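The sterilising department at Bondia handles 554 trays a week, and its manager has spent 17 years arguing over water. Most faults blamed on the autoclave, she says, start at the rinse.

"People look at the steriliser because it has the printout," she said. "I look at the final rinse conductivity. If that drifts, you'll get spotting on the steel within a month."

The department changed its softener resin in March and moved the sampling point downstream of the storage tank.

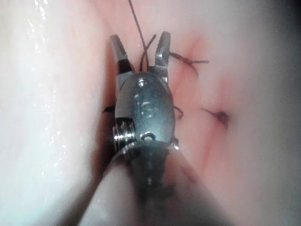

She regards the tank as the weak link. "It sits overnight at room temperature — that's a long time for treated water." A recirculating loop, supplied by Prekside, now turns the volume over every 20 minutes. Nearly 79 per cent of the old pipework has been replaced, and the remainder is behind a wall.

Rinse records are kept on paper. She has no plans to change that.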